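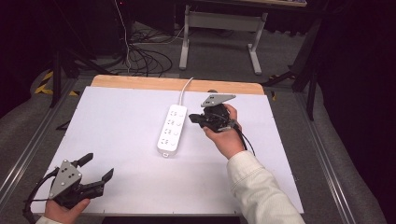 December, a little after nine in the morning. Still on the power strip question, which I swear has eaten more of my month than any real work. The annex needs something at every bench that doesn't crawl off when you lean over to plug in a soldering iron, and the strips we have now are all over the place (on the floor, behind drawers, one zip-tied to a chair, thank you whoever). So I've got one of the white ones lying out on the white board and I'm trying to be a grown-up about where it should live. With it running lengthwise like that, the cable goes out the far end and straight over the back edge of the table, and I really like that! No cord across the part where your elbows go. The catch is the wooden edge. It's bare wood back there, the cord goes right over it, and over a few months I bet it gets a nice little rub mark. Want to try a bit of split tubing on the corner, there's a bag of it in the Rocha cabinet, second shelf, if it hasn't walked.

The other thing is the switch. It's round and it's down at the near end, so when you reach for the socket closest to you, your wrist is right over it. I can see myself killing somebody's overnight charge with a coffee mug. Turning the strip around puts the switch at the back, safe from mugs, but then the cord comes out toward your lap and we've lost the one thing I liked. Gervasio says put a ring around the button, like a washer glued on, high enough that a sleeve slides over it. Cheap and ugly, so probably right.

Also measured the run from the wall to bench 2 (tape measure, on my knees, very dignified). Comes out long for the cord on these. I don't want a strip plugged into a strip, we got written up for that in the old Kaven building and I'm not doing that paperwork again. Either the bench moves toward the wall or we ask for another outlet. Asking facilities now, so maybe by spring, ha.

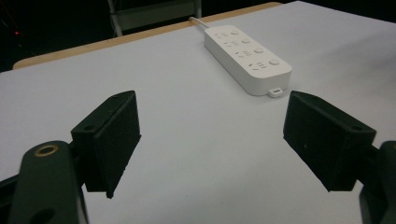
Pusus Annex Workshop – Bench & Room Setup Group

Later, after lunch. Tried it on a diagonal, and I'm a bit sold? The cord still trails off toward the back edge, and you get more clear table in front than I expected. It does look sloppy, and Gervasio Zúñiga walked by and straightened it without a word, so that's one vote against. My feeling is that big square plugs would be easier to get at from the stool with the strip at an angle. Haven't tested that with the really fat ones. The adapter for the label printer is the worst we own, so that's the one to try.

White strip on a white table: not my favorite. It's glossy too, so under the ceiling lights the top goes pale and the side in shadow is what you end up looking for. A strip of colored tape down one side would do it. Orange if we have any, NOT the blue, blue means "goes back to the store room" and somebody will take it.

Prices, before I lose the sticky note. Vindumetti quoted 29 each for the longer-cord version, and the whole budget line for bench power is 500, so that gets us all the benches plus spares with a bit left for tape and tubing. They want the order in one go. I'd sooner buy 2 first and live with them, but then shipping gets silly. Will call and be charming.

Mounting: hook-and-loop on the underside, I think, and no screws. I put screws in a tabletop once, and people still bring it up. The sticky kind on the shelf is old and the glue has gone weird, so need fresh. Wipe the table with alcohol first and let it sit, don't rush it like I did with the monitor arm pads.

To do:
find the split tubing
washer or printed ring for the switch, try both
label printer adapter test, straight and diagonal
outlet request, bench 2
orange tape
ask Gervasio where he put my good scissors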